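Clomau Word List: README

We use cookies to remember your settings. Accept all | Manage choices

Welcome, and thank you for stopping by! Clomau is a word list of fruit and vegetable names as people in the Odgate valley say them at home, over the fence and on the market (which is where most of the good ones came from). It holds 1,134 entries in one plain text file, and it has been a real pleasure to put together, even if it took far longer than I promised everybody.

## What is in each entry

Each line has four fields: the word, the everyday English name, the village where it was heard, and a note. The notes are uneven, I'm afraid. Some run to a whole paragraph about jam, and 439 entries have no note at all.

Grapes have more names than anything else on the list, with apples a close second. 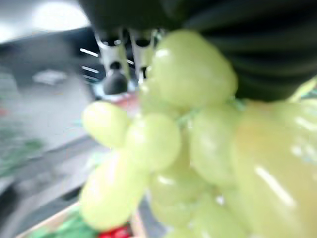 Malinowski wrote in to say that the grape words from Govora ought to be split in two, as the older families there keep one word for fruit on the vine and quite another once it has been picked. I've done that from the October version onwards, and the old joined-up entries are marked "merged" in case you were relying on them.

## Using it

The file is UTF-8 with tabs between the fields. Please keep the accents if you can, they do matter! Spellings follow whatever the speaker preferred, so you will find the same word written two or three ways.

## Still to do

- Plums, which are in a dreadful muddle
- Sound recordings, once the hiss is cleaned off
- A proper index by village

Corrections are always welcome, however small.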